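Septembre, le matin, avec un deuxième café (et peut-être un troisième, on verra bien !). Natalia m'a rapporté de Nirkport 200 grammes de graines de pavot, et me voilà à rêver du jardin avant même d'avoir déjeuné.
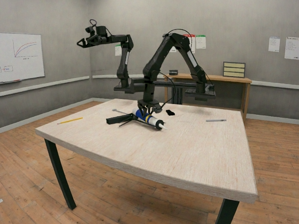 *Dernière modification de cette page : septembre, 7 h 40*

Je sèmerai le long du mur, comme le faisait ma grand-mère, en fredonnant. Tiburcio préférerait des fèves, le cher homme, et nous en reparlerons ce soir devant la soupe.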